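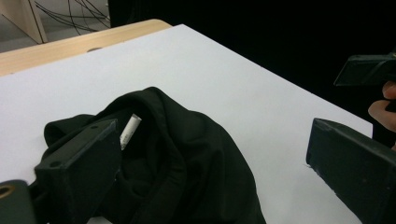 A peça preta deu entrada na oficina da Mokach em novembro de 2017, com o número 719. Orathai Kaewmanee anotou: malha, preto, uso prolongado. No campo "proprietário" escreveu o nome do irmão e depois riscou-o. O regulamento pedia apenas o código.

O procedimento tinha sete passos. O primeiro era estender um pano branco sobre a mesa de madeira, para que os fios soltos ficassem à vista. O segundo era pousar a roupa tal como chegara, sem a alisar. O terceiro era esperar.

Orathai cumpriu os dois primeiros. No terceiro, demorou-se. As dobras guardavam ainda a forma de alguém - ou a forma do saco em que tinham viajado desde Misedham; a ficha não distinguia.

O quarto passo mandava abrir a peça e medir a largura dos ombros. Pegou na fita, leu a norma outra vez e pousou a fita.

Na ficha, à frente de "estado", escreveu: por dobrar.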